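Tundlow

Tundlow is a handling kit for small robot arms, sold by the robotics supplier Brultik. It consists of a two-finger gripper, a small camera carried at the wrist, a mounting block and a software package that the company says lets an arm pick up "everyday objects" without being programmed for each one. It is sold mainly to teaching labs, repair shops and small research groups. Most of the claims made for it come from the seller, and independent testing has been thin.

Contents
1 Background
2 Design
3 Performance claims
4 Reception
5 Pricing and support
6 See also
7 Notes

Background

Brultik was started in Rinavness as a parts reseller and moved into its own products after a falling-out with one of its suppliers. Early company pages describe Tundlow as a "universal hand." That phrase was dropped from the product page on 10/20/23 and replaced with "general-purpose hand," although printed manuals shipped after that date still carried the older wording.

The software is based on work bought from Turunen, a two-person outfit that had written a grasp planner for sorting hardware. How much of the Turunen code is still in use is disputed. Brultik describes the current version as a full rewrite. Several users have pointed out that the error messages are the same, down to a misspelling of "gripper" in the start-up log.

Design

The gripper has two fingers that open and close together. There is no palm and no third finger, so anything that is not squeezed between the tips has to hang from them or be pushed along the table. The wrist camera looks down past the fingers, with the tips showing at the bottom of its view. This gives a close look at the work but a narrow one, and the view gets worse as the hand comes down. The manual suggests adding a second camera from another angle, which is sold separately.

Brultik recommends a plain, matte tabletop and even lighting. The sales pages say that clutter and busy backgrounds "do not matter in practice," while the troubleshooting chapter of the manual lists both as common causes of failed picks. The company has not said which of the two statements it stands by.

Performance claims

The main claim is that Tundlow can handle 501 kinds of household and workshop objects. The list behind the figure was published as an appendix and has been criticized for padding. It counts the same cup in four colors as four objects, and it lists a pencil twice, once with an eraser and once without. Soft, thin and very shiny items are nearly absent.

Objects with loose or hanging parts are where opinions differ most. Brultik's demonstrations make much of them, and they are a fair choice of hard case. A key ring changes shape when it is lifted, and whatever hangs from it may swing into the fingers or hide the ring from the camera. A rigid object with wire rings on it gives the camera thin, shiny lines to deal with, and its best gripping point may be the one part that looks least interesting to the software, such as a plain handle.

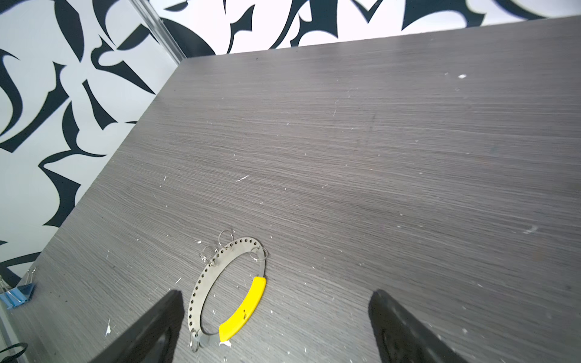
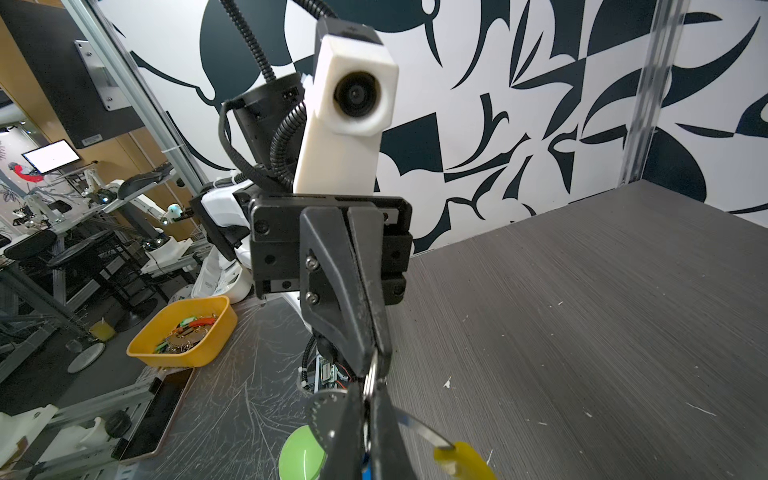
Small objects with rings at a robot work table. First picture: an item with a yellow grip and thin wire rings on the tabletop, seen past the gripper fingers. Second picture: a key ring pinched between the fingertips.

What the demonstrations show is narrower than what is claimed for them. A still of a key ring in the fingertips shows that a grip was reached. It says nothing of how many tries came before it, or whether a person set the ring upright first, or what became of the tag a moment later. Brultik has released edited clips but no unbroken recordings, and it gives its success rate as a single number with no breakdown by object. The company says it logged 4,000 picks in-house. It has not released the logs.

Reception

The most detailed outside review is by Amna Malik, who ran the kit through 100 picks in January using 12 objects, none of them on the company's list. She found it dependable with blocks, bottle caps and plastic tags lying flat. With rings and chains she called the results "good when the ring happens to be standing up, and otherwise a coin toss." She also noted that the software reported a successful pick whenever the fingers stopped short of fully closed, even if they had only caught the edge of a neighboring object.

Brultik replied that the review used the factory settings and that a tuned system would have done better. Malik answered that the box says no tuning is needed. The exchange went on for several weeks in the comments under the review and ended when the company closed its account there.

Teachers have been kinder. The gripper is easy to take apart, spare fingertips are cheap, and the camera view is simple enough for beginners to follow. A course handout from Rinavness calls it "a decent hand with a poor brochure" and tells students to skip the planner and write their own.

Pricing and support

The kit is sold with one year of updates. After that, the object library stops working unless the customer pays for a renewal – a condition given on the last page of the license and not on the order form. The gripper itself can be driven without the library, using basic open and close commands.

Brultik offers a "rescue service" in which a customer sends in an object that the kit cannot handle and receives new settings for it. Turnaround times are not stated. Users who have tried the service report mixed results, and at least one was told that the object, a bunch of keys, was "outside the intended range."

See also
Grasp planning
Parallel-jaw gripper
Wrist-mounted camera

Notes
The object list has been revised without version numbers. Statements in this article refer to the copy included with the printed manual.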